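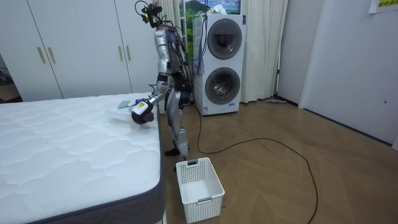

Letzte Änderung dieser Seite: 16. April 2022

Haushalte mit hartem Wasser gesucht: Teilnahme am Reinigungstest für Bad und Küche

Für einen Praxistest suchen wir 32 Haushalte in Allberg und in den umliegenden Gemeinden. Getestet werden zwei Entkalker von der Firma Skondley, einer auf Basis von Zitronensäure und einer auf Basis von Milchsäure. Wir möchten erfahren, wie gut sich beide im normalen Alltag bewähren, an Duschwänden, Armaturen, Wasserkochern und Fliesenfugen.

Der Test beginnt im August und dauert 30 Tage. In dieser Zeit putzen Sie Ihr Bad und Ihre Küche so oft, wie Sie es gewohnt sind, und verwenden für den Kalk nur die Mittel, die Sie von uns bekommen. Die Flaschen sind nur mit einer Nummer bezeichnet. Nach jeder Anwendung füllen Sie einen kurzen Fragebogen aus, auf Papier oder im Internet. Das Ausfüllen braucht meistens nicht länger als fünf Minuten.

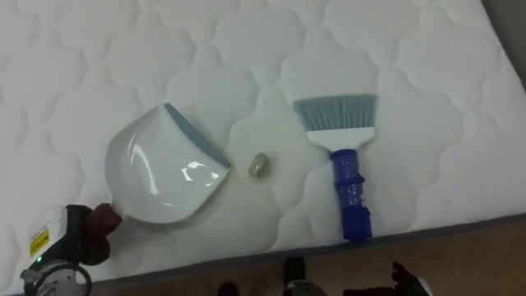
Matratze mit weißer Kehrschaufel

Wer kann teilnehmen?

Sie sind mindestens 18 Jahre alt und führen Ihren Haushalt selbst. Ihr Leitungswasser gehört zum Härtebereich „hart“; die Angabe finden Sie bei Ihrem Wasserversorger. Sie haben eine Dusche oder eine Badewanne mit verchromten Armaturen. Flächen aus Marmor oder anderem Kalkstein dürfen mit den Mitteln nicht behandelt werden. Wenn Ihr Bad überwiegend damit ausgestattet ist, können wir Sie leider nicht berücksichtigen. Dasselbe gilt für Personen mit Asthma oder mit einer bekannten Allergie gegen Duftstoffe.
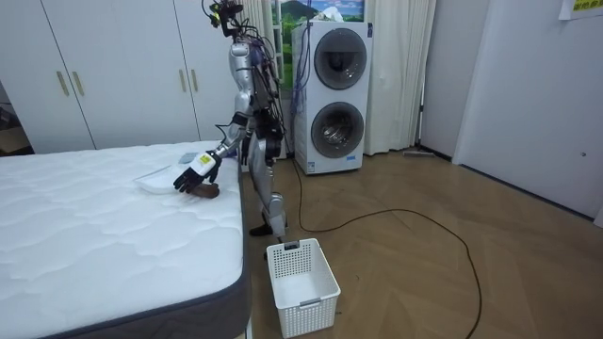
Für die vollständige Teilnahme zahlen wir 120 Euro. Die Summe wird nach dem Eingang des letzten Fragebogens überwiesen. Handschuhe, Tücher und Teststreifen für die Wasserhärte bekommen Sie kostenlos dazu und dürfen sie behalten. Ein Besuch bei Ihnen zu Hause findet nur statt, wenn Sie ihm im Voraus zugestimmt haben.

Ihre Bewerbung richten Sie bitte schriftlich an das Testbüro Zervas, Postfach 3371, Allberg, mit dem Kennwort „Kalk 2447“. Bitte nennen Sie Ihren Wohnort, die Zahl der Personen im Haushalt und die Mittel, die Sie zurzeit gegen Kalk verwenden. Eine Absage schicken wir ebenfalls, es kann aber einige Wochen dauern.

Ansprechpartner für alle Fragen zum Ablauf: Harsh Tiwari, dienstags und donnerstags am Vormittag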